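Last updated: Feb 9, 2025

An afternoon with the Skitusmont sidewalk club

I drove 30 miles to watch students teach a delivery robot to walk down a simulated street, and I would do it again, though maybe with a better sandwich. The club meets above the Pacheco building's print shop. Nisha Thakur runs it, and 7 students turned up, most of them carrying chargers.

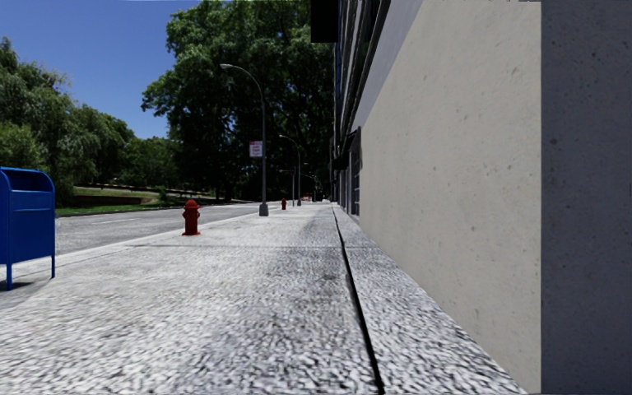
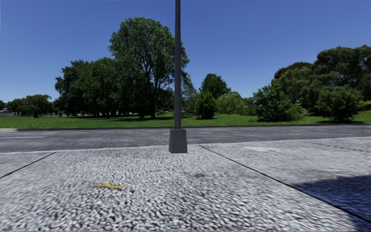 Grading is what I had come to see, and it is harsher than I expected. A run starts with 245 points and loses some for every scrape, stall or visit to the road. Higinio Camacho's program, named Nomalden for reasons he wouldn't share, treats the square concrete base of a street lamp as a personal enemy. It gave the thing such a wide berth that it left the curb twice. Ximena Medrano's entry was braver with lamps and finished with about half its points - a club record since December, I was told, with some pride.

The mailbox and the hydrants are next week's problem. Heidrun Haslinger wants pedestrians added too, and was voted down until somebody can pass a lamp.

Parking is behind the building. Bring 2 dollars in coins for the meter, which doesn't like cards or me.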